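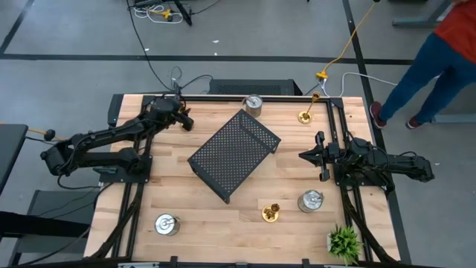 ## Two-arm cell: pre-purchase check, April

Checked by Gyula Magyar. Comments for Ngozi Garba, who holds the budget for the second cell at Futosthorpe.

- [x] **Arm mounts.** Both arms fixed to the aluminum frame, one each side. Same layout for the new cell.
- [ ] **Floor cables.** Fail. Cables run across the concrete behind the table. Price 5 cable covers.
- [ ] **Computer.** On the floor, on its side. Add a shelf or bracket to the order.
- [ ] **Power strip.** Too close to the table corner – move it and fit a mount.
- [ ] **Standing distance.** Mark a line 60 cm out from the table edge. Tape is in stock.
- [x] **Test items.** Cans, candle holders and the mesh rack are fine for stacking trials. Replace any can with a loose label before grip tests, as paper can catch in the fingers.

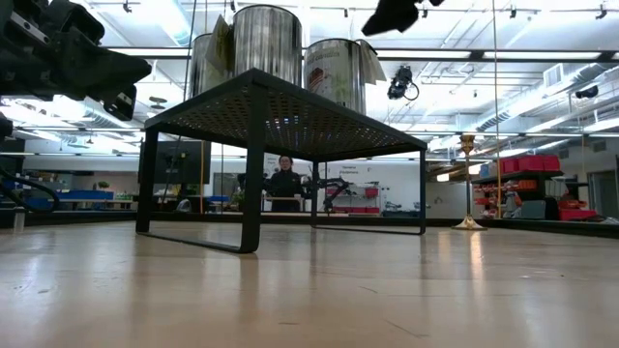 - [ ] **Tabletop.** Light scratches only, safe to use. I'd still budget for a spare top, quoted by Vornaslow at $974 delivered.
- [ ] **Emergency stop.** One per arm, within reach of the operator. Beka has not confirmed if these come with the arms. Hold the order until they do.
- [ ] **Service plan.** Mota wants $1000 a year. Ask what it covers – grippers wear first.

Recheck open items before sign-off.

G. Magyar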